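Skelance Two-Arm Bench Cell - Set-up and Operating Guide
Section 8: Gripper faults during cable handling

8.1 When to use this section

Use this section if an arm has stopped with a gripper fault while the cell was handling loose wires or cable. It covers three faults:

Fault 313 - finger did not reach commanded width
Fault 411 - holding force lost while closed
Fault 18 - both arms holding, pull limit exceeded

For faults that name a joint or a mount, go to Section 9. For loss of communication with one arm, go to Section 6.

CAUTION: A gripper that has faulted while closed may still be holding. Do not pull a wire out of the fingers by hand. The fingers can open without warning when the fault is cleared.

8.2 Make the cell safe

1. Press the stop button on the operator's desk. Both arms must be stopped, even if only one shows a fault.
2. Wait for the status lamp to go from green to steady amber. If it flashes, the brakes have not been confirmed. Stay outside the floor marking and call your supervisor.
3. Put on safety glasses. A stripped wire end under tension can whip when it is let go.
4. Write down the fault number, the arm (left or right) and the step the program had reached. The number is lost from the display once the fault is cleared.

Note: Gloves are for handling cut cable and sharp trunking. Take them off before touching the finger screws, as the heads are small and easily dropped into the gripper body.

8.3 Check the fingers and the work surface

Fault 313 is most often caused by something lying between the fingers, or by a finger that has moved on its mount after a knock. Carry out this check with the gripper open and low over the bench.

1. Select Hand Guide on the pendant and lower the gripper until the fingertips are just clear of the surface.
2. Open the wrist camera view.
3. Compare the height of the two tips. If one is higher than the other, do not go on. Refit the finger as described in 8.5.
4. Look for wire between each finger and the part to be picked. Move stray wires well to the side.

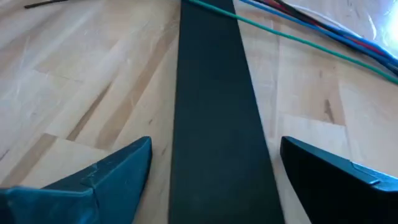
Figure 8-1. Wrist camera view, fingers either side of a flat black strip. Coloured cables lie to the upper right.

5. Raise the gripper and close it on nothing. If fault 313 comes back with the fingers empty, the cause is in the gripper and the arm must be taken out of use.

Note: Glare on a varnished top can hide a pale wire in the camera view. Check by eye as well.

8.4 Release a wire held by both arms

Fault 18 is raised when both grippers have hold of the same wire or bundle and one arm moves away from the other. The arms stop where they are. The wire may be tight.
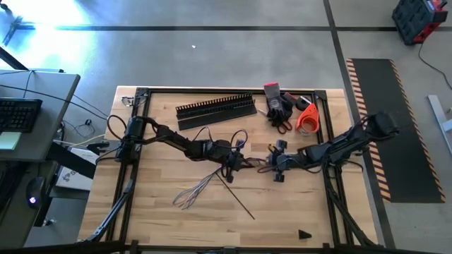 Figure 8-2. Two-arm cell with the grippers close together and thin wires across the gap.

1. Complete all of 8.2 first.
2. On the pendant, select Recovery, then Ease Together. The right arm moves 8 mm towards the left arm and stops. Keep your hands off the bench while it moves.
3. Check that the wire has gone slack. If it is still tight, repeat step 2 once only.
4. Select Open Right. Wait for the gripper to finish opening.
5. Select Open Left.
6. Send both arms to Park, then remove the wire and inspect it. Scrap any wire with marked or flattened insulation.

WARNING: Never cut a tight wire to free the arms. During trials at our Drosow site a cut end struck the operator's sleeve, and the arm moved when the load came off it.

If Ease Together is greyed out, the cell does not know which arm is holding. This was a fault in early pendant software and is corrected in the release of Oct 2, 2024. On older software, support the wire with the Brudar clamp before opening either gripper.

8.5 Refit a finger

1. Park the arm and isolate it at the wall switch.
2. Loosen the two finger screws by one turn each. Do not remove them.
3. Push the finger square against its shoulder and tighten the screws evenly.
4. Restore power and repeat 8.3 from step 1.

8.6 Reporting

Report every fault 18, including those cleared at the first attempt, to Heather Faulkner or Idris Price in Cell Support. Fault 411 need only be reported if it occurs twice in one shift. Include the notes made in 8.2 and keep the damaged wire in a labelled bag until you have had a reply.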